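ワルンスカの集団洗礼は一日で終わったのか
発表用メモ 2019年10月13日

始める前に、配布資料の2枚目が古い版なので差し替えをお願いする。地図の川の向きが逆になっている。

まず言い伝えの確認から。領主が改宗を決め、その翌朝、ワルンスカの浅瀬で2,851人が洗礼を受け、全員に白衣が与えられた。観光案内にも教区の小冊子にもこの通り書いてある。出典はどれもヴォランス修道院の年代記一つ。小冊子は観光案内を引き、観光案内は前の版の小冊子を引いている。三つの史料が一致する、という言い方は今日は使わない。

年代記の該当箇所は短い。読み上げる(ゆっくり)。「その日、川は人で満ち、二千八百五十一の魂が白い衣を着て岸に上がった」。書き手は目撃者を名乗っていない。筆写年代も出来事から三世代は後になる。端数まで書いてあるから正確だ、という議論をよく聞くが、私はむしろ端数のほうを疑う。丸い数字なら誇張だと誰でも思うし、それは中世の書き手も承知していたはず。 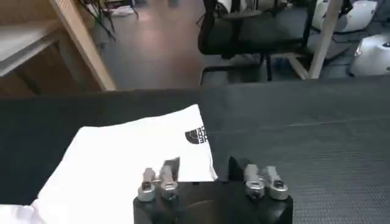

問題の写本は、数字のすぐ後で羊皮紙が折れている。刊本ではここに「ワルンスカの民」と補ってあり、注はない。折れ目の外に残っているのは文字の縁だけ。黒いロゴの入った白いTシャツを畳んだところを考えてほしい。曲線の縞でできた半円形のマークが出ていれば、隣の文字が折り目に隠れて端しか見えなくても、たいていの人はThe North Faceと読む。その読みはまあ当たる。同じマークを別の場所で何度も見ているからだ。ところがワルンスカの写本は一点しかなく、照合する相手がない。補読した編者は、言い伝えを知っていたから言い伝えの通りに読んだのではないか。私の見る限り「川沿いの民」でも字幅は合う。その場合、数字は流域全体の話になる。

(ここで水を飲む。質問が出ても最後に回す)

次に受洗者名簿。レウン文書館にある名簿には1,836の名前が載っている。年代記との差は大きい。擁護する側は、子どもと奴隷が省かれたのだと言う。しかし名簿には「某の幼子」という項目が普通に出てくる。奴隷についても、身分を添えた記載がある。省かれた人がいなかったとは言わない。省かれたと主張するなら、誰が省かれたのかを示してもらいたい。

しかも名簿の筆跡は途中で変わる。インクも変わる。祝日の注記が二度挟まり、一つは7月のものと読める。一日の出来事の名簿に、季節をまたぐ注記が入るだろうか。後から清書したときに紛れ込んだという説明は一応可能だが、それなら清書前の名簿の話をしていることになり、手元にない史料を根拠にしている。

ウルティアの検索データベースでは、この名簿の全項目に同じ日付がついている。画面だけ見れば決定的に見える。入力規則を読むと、日付のない項目には「表題の日付を適用」とある。表題は近世の装丁のときに書かれたもの。データベースの一致を証拠に数えるのはやめたい。私も以前の発表で数えてしまった。訂正しておく。

白衣に移る。

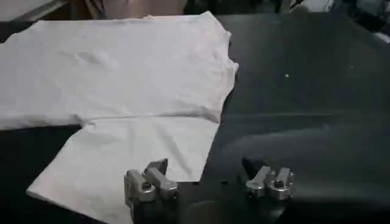 白衣の記述は、言い伝えの中で一番気に入られている部分だと思う。復活祭の受洗者が白衣を着て一週間を過ごす習慣は古くからあり、年代記の書き手はそれを知っていた。だから実際に見なくても書ける。物の側の史料としては修道院の財産目録があり、亜麻布436枚を「洗礼のため」に出したとある。目録の語は衣とも布とも訳せる。白い半袖のTシャツを黒っぽい台に広げただけでも、下へ伸びた部分が袖なのか裾なのか迷うことがある。現物が目の前にあってその程度なのだから、一語だけ残った布について「仕立てた白衣」と言い切る度胸は私にはない。体を拭く布だったかもしれないし、頭にかぶせる小さな布だったかもしれない。どちらにしても、2,851人分には足りない。

使い回した、という反論が必ず来る。濡れた布を次の人に渡したということか。あり得ないとは言わないが、「全員に与えられた」という文とは合わない。年代記を字義通りに取る人が、都合の悪い文だけ比喩に読み替えるのはどうかと思う。

時間の話も少し。ワルンスカ周辺で名前の確認できる司祭の人数はわずかで、浅瀬に一度に立てる幅も限られる。とはいえ、一人何秒で割って不可能を証明するやり方は私は取らない。群衆に一斉に水をかけた、という形式を持ち出されたら計算は崩れる。懐疑派のほうにも粗い議論はある。

私の暫定案。洗礼は数か月かけて流域の何か所かで行われ、名簿はその累積で、年代記がそれを一日に縮めた。弱点は、最初の40項目だけ筆跡もインクも揃っていること。これは一日分かもしれない。一日分だとしても、浅瀬が人で満ちたとは言いにくい。 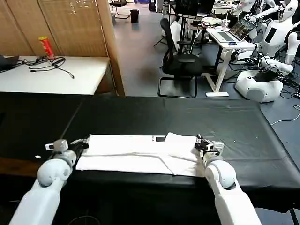
数は信仰の言葉なのだから、帳簿のように突き合わせること自体が的外れだ、という意見を前回の会場でいただいた。年代記の書き手は神の業の大きさを言いたかっただけで、名簿と比べられるとは思ってもいなかっただろう、とのこと。前半は認める。後半は引っかかる。ヴォランスはこの数字を根拠に、流域の十分の一税を請求している。請求状の写しは資料の最後の頁。信仰の言葉として書いた数字を税の根拠に使ったのなら、当時の人にも突き合わせる権利があったし、現に対岸の教会は異議を申し立てている。その返答は残っていない。

小冊子の改訂について聞かれたら、「年代記によれば」の一言を足すよう頼んである、とだけ答える。返事はまだない。

時間が余れば浅瀬の位置の話。川筋が動いているので、いま石碑の立っている場所が当時水の中だったかどうかも怪しい。測量図は資料には入れていない。見たい人は終了後に前へ。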